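Cinema of Trulero

The cinema of Trulero covers films made in the port city of Trulero and the smaller towns along its coast, as well as the habits of film-going that grew up there. Output has always been modest, with most years seeing only a handful of features, but attendance per head has often been high. The best-known local form is the yap, a talkative musical comedy that takes its name from the first production company to specialise in it.

Early years

Travelling projectionists brought short films to the coast before there were any permanent halls. Shows were held in fish markets and school yards, usually in the dry months. The first purpose-built cinema, the Zokska, opened near the harbour with 481 seats and a raised pit for a small band. It was enlarged twice and could hold 600 by the time sound equipment was fitted.

Silent films were normally shown with a live commentator, who read out the title cards, supplied voices for the actors and sometimes changed the plot. Popular commentators were billed above the film. When sound arrived, several of them moved into scriptwriting, and this is often given as the reason why local films have so much dialogue.

The Yap period

The Yap company was set up by a former theatre troupe and worked from a converted rope store. Its films followed a settled pattern: a family quarrel, a mistaken engagement, four or five songs and a long meal at which everything was put right. Running times of nearly three hours were common, with an interval placed just after the third song so that the audience could buy food.

Songs were released on disc a few weeks before each film opened. Audiences arrived knowing the words and were expected to join in, and some prints carried the lyrics along the bottom of the picture. Yap made 84 features before it closed. Fewer than half survive in complete form. The rest are known from posters, song sheets and censors' notes.

Studios and locations

A larger studio was later built at Drekgate, on flat land east of the city. It had two sound stages, a water tank and a standing street set that was repainted for each production – the same corner shop can be recognised in dozens of films. Drekgate also hired out its stages to foreign companies, and for a time this brought in more money than its own releases.

Location shooting became more usual once lighter cameras were available. Directors of this later group preferred ordinary streets and natural light, and they cut the number of songs to one or two.

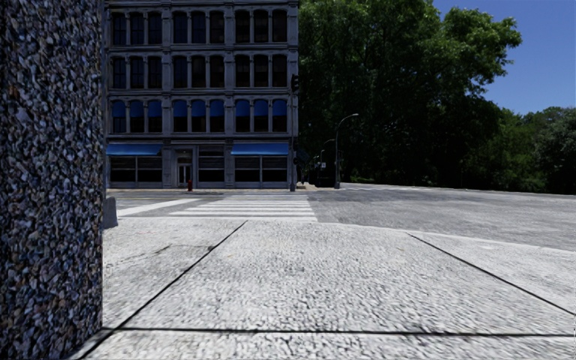
Computer-rendered street setting with a pebble-covered pillar and concrete sidewalk.

Exhibition

At the height of the trade nearly every town on the coast had a cinema, and the larger ones had separate family, balcony and standing areas. Standing tickets were sold until the last minute and cost about a third of the price of a seat. Late shows began at 10.30 pm and drew dock workers coming off shift.

Television and home video closed most of the single-screen halls. The Zokska was used as a furniture showroom before reopening as a cinema with 500 seats. It now shows a mixture of imported releases and older local films, with singing still allowed at the Yap revivals.

Festival and preservation

A film festival is held in Trulero every March. It gives prizes for best feature, best short and best song, the last of these being decided by the audience. The festival also pays for restoration work, mainly on the Yap negatives, which were stored in damp conditions at the rope store for many years.

See also

Commentators in silent film
Drekgate Studio
Musical comedy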